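The gripper that stopped letting go

Our worst fault of the year came with a green light. In August a hand unit at Pandmont kept its fingers shut on a fleece throw for 103 seconds while the software, Kadance, reported "open" with great confidence. Saodah Oei had hold of the other end. She won, in the sense that she ended up with most of the throw.

The cause was fluff. It had packed itself into the finger slide, and the position sensor sits on the motor side, so it knew what the motor had been told and very little else. I have had managers like that.

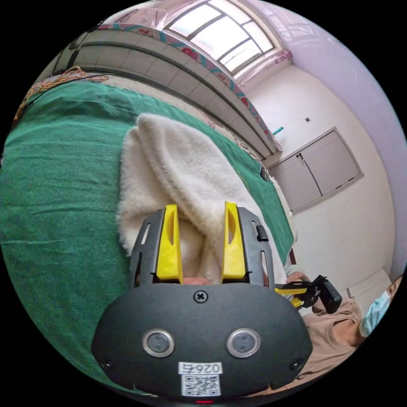 Brendan Heffernan wanted to log it as operator error, on the grounds that an operator was present. I think we should be braver. Soft things shed, and anyone who sells a tool for handling them ought to expect fibres – and ought to measure the fingers themselves. The fix we were quoted came to 525 pounds a unit. The fix we got was a paintbrush and a line on the checklist.

The paintbrush works well enough. It still leaves a machine that says "open" when it means "I asked". I'd pay the 525.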